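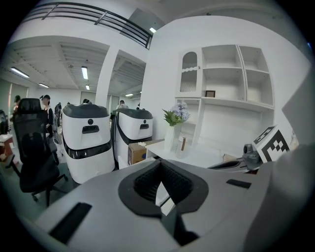
Gripper body with the black V-shaped notch

Pratness Public Assembly Notices

README, second release

Contents

The set holds 670 notices of marches, rallies and public meetings held in the district of Pratness. Each notice was published in advance by the organisers or by the district office. The text is given as published, with spelling mistakes left in.

Files

notices.csv has one row per notice
places.csv lists the squares, halls and streets named in the notices
bodies.csv lists the parties, unions and residents' groups that called the events

Fields in notices.csv

id: a number that stays the same between releases
title: the heading of the notice
called_by: matches a row in bodies.csv
place: matches a row in places.csv
start: the time given in the notice, 24-hour clock
subject: one of 14 labels, such as rents, wages, water, policing or foreign affairs
text: the full wording

Where the notices come from

Most were copied from the notice pages of the district office. A further 50 were typed up from paper leaflets kept at the Adugna reading room. Leaflets with no readable place name were left out. Joint events called by more than one body appear once, under the body named first.

Labelling

Two readers labelled every notice separately. Where they disagreed, the notice was read again and one label agreed. The label describes what the event was called for, and says nothing about what was said there.

Known gaps

A notice does not show that an event took place. Turnout is not recorded. Smaller groups in Flastent rarely published notices online, so that side of the district is thinly covered. Start times are missing from many of the leaflets. The label "other" is used too freely in the first release and has only been partly tidied.

Changes in this release

Duplicate rows removed in June
Flastent market square and Flastent old market merged in places.csv
Empty start times are now blank instead of 00:00

Use

Free to copy and reuse with credit to the Skudex archive. Please quote the release number. Corrections should give the id of the row and the wording of the original notice.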